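My daughter turned two in September, and dinner stopped working that same month. She used to eat lentils, squash, whatever we put in front of her. Now she eats toast, bananas and the noodles from Panwood if they have no sauce on them.

I kept a list on the fridge for 11 days. I wrote down what I offered and what she ate. It was a boring list. She ate well at breakfast, fairly well at lunch, and almost nothing at night. Once I saw it on paper I stopped worrying so much about the whole day and only thought about dinner.

Vimala Sundaram, our pediatrician, looked at the list and asked about the afternoon. Yatziri was having a snack at 3:00, another in the car, and usually a third while I cooked. Her weight was fine. Vimala said to keep one snack, put it on a plate at the table, and leave two hours before dinner.

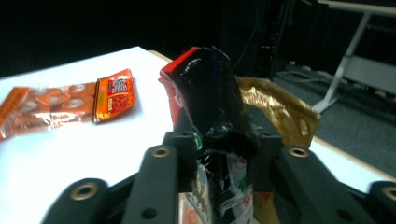
Orange wrappers, snack size.

The first few days were bad. The car was the worst part, because she had gotten used to eating between daycare in Clirngate and home. I started bringing water and a book with flaps. She threw the book. Crisóforo did pickup twice and had the same trouble, so at least it wasn't me.

We also moved dinner up to 5:30. That meant cooking most of it the night before, and I don't love doing that. Rice and beans hold up fine. Fish doesn't. My friend Itzel Aguirre does a tray of roasted vegetables for her boys and lets them pick from it, so I tried that too. Yatziri picked the potatoes.

She is eating some dinner now. Last night it was half a quesadilla and four peas. She still won't touch squash and I've quit putting much of it on her plate, just one piece in case.

If we're out late I still give her crackers in the stroller. I'm not going to carry a plate to the park.

Next up is the high chair, which she has started climbing out of. Crisóforo wants to get the booster his sister has. I want to measure the table first.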